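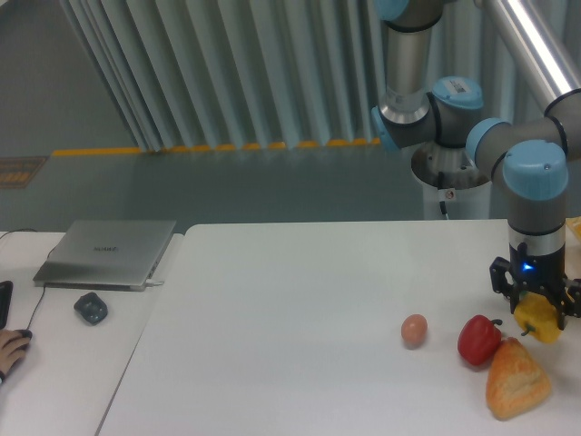 Yellow bell pepper, held just above the table.

Arkholm Supper Club — minutes, 9 Apr 2019

Chair: Spyros Kos. Notes: Algirdas Dambrauskienė.

1. Last minutes. Approved, after the word "edible" was restored to the paragraph on the lentil loaf.

2. Spring potluck. Sign-up sheet shows 91 guests, nine potato salads and no bread. Spyros will phone the potato salads and see who can be talked into rolls.

3. Soup. The Clatov recipe makes 90 bowls. Motion to double it failed for lack of a pot. Motion to serve smaller bowls carried, with one sigh recorded at the sigher's request.

4. Money. Balance is $252. The Lillalari bakery wants paying before it will discuss cake again — fair enough.

5. Chili cook-off. Moved to September. Judges to be people who have not entered this time.

6. Any other business. Whoever has the good ladle, please bring it back.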